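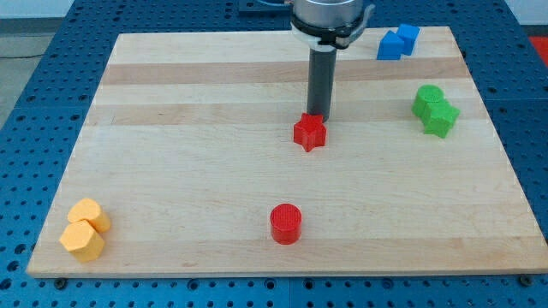

Red star block, whats the best finish?
Posted 26 October 2022 by kudska_shapes

doing a set of chunky shapes for a sorting game, star and cylinder first, both red. tops have that fine printed texture. sand it or leave it?? need them done by the weekend

gluepot31: leave it. kids like the feel

okinmont_jo: disagree. sand the tops at least, then a clear coat. dust gets in the grooves and red shows everything

gluepot31: never had dust trouble. and you'll round off the star points if your not careful

kudska_shapes: points are what im worried about yeah. cylinder is easy, star is a pain

slowlathe: block under the paper, flat strokes, dont touch the points. 5 min each. skip the clear coat, goes tacky

okinmont_jo: only goes tacky if you rush it

slowlathe: everybody rushes it

kudska_shapes: ok sanding the cylinder tonight, leaving the star alone for now

Recent threads
Maple board care, oil or wax
Jibrin paint pens on small parts
Prudetis sorting box, lid too tight
Selling: 415 mixed blocks

Comments
tinbucket: team texture
marl489: would do the star in yellow tbh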